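Search this site: type and press enter

Everything in its holder: Ginette Guillot on keeping paper notebooks

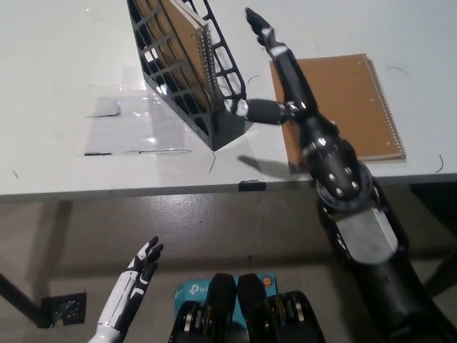 Ginette Guillot has kept the records at Gruvbridge since May, when she took over from Elango Kandasamy. Her first job was the notebooks. There were up to 100 of them, most lying in piles on tables and windowsills.

"People would put one down flat and then put a mug on it," she says. "After a while you couldn't find anything."

She now keeps them upright in magazine holders and likes the kind with open sides. "You can see the cover without pulling it out. With a solid box I was always lifting out three to get to the one I wanted."

Spiral bindings are the main nuisance. Two coils pushed together will catch, and the wire bends. Guillot turns every second notebook around so the coils don't meet. She writes the month on the cover in pencil. Labels, she says, peel off kraft paper and take some of it with them.

Would she rather have it all on a computer? She has scanned 1,466 pages so far and plans to go on, but she won't throw the originals out.

"Faustine Tessier came in last week wanting a sketch from the spring. The scan was fine, but she wanted the page. I had it in her hand in a minute."

The rule for everyone else is short. Take one out, use it, stand it back up.

14 shares | 3 comments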